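Home & Tidy / Small Spaces
2 min read

Orange Basket Season

I have been on a basket kick since I finally cleared out the back room, and my sister says I have a problem (she's right, I have 4 on the go). So this gallery is a short one, mostly my favorite orange basket, a gray cloth and the plainest room I've ever loved. Scroll on!

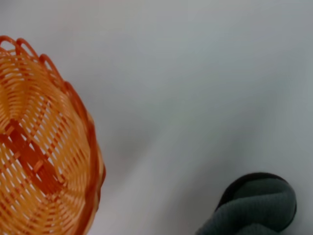 Vol. 3, No. 47

I'm a sucker for that row of open loops along the rim. I found the basket at Tkachenko, the housewares place on the corner, and walked past it twice before I caved. The weave has little gaps all through it, so crumbs go everywhere if you use it for rolls. Line it first! The dark cloth is my usual liner, and yes, it spends half its life in a knot.

Everything gets pulled out onto a white table when I sort, and orange on white cheers me up like you wouldn't believe.

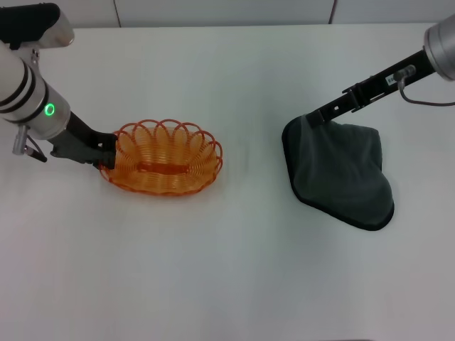 My rule is that a basket only gets one job. Bread or mail or hair ties, pick one, and if it starts filling up with batteries it goes back on the table and we begin again. Darius Ozoliņš wrote to ask if I wash mine. I do! Lukewarm water, an old toothbrush for the loops, then upside down on a towel overnight.

Now for walls. I keep going back and forth on hanging a shelf, and then I look at all that soft off-white and leave it alone till May. 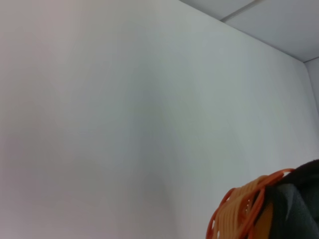 Jade Ashworth

Pale walls, light gray overhead, and I'm still not bored of it. If you've got a shelf you swear by, tell me which one and how high you hung it.

Tagged: baskets, table stuff, plain walls
47 shares · 2 comments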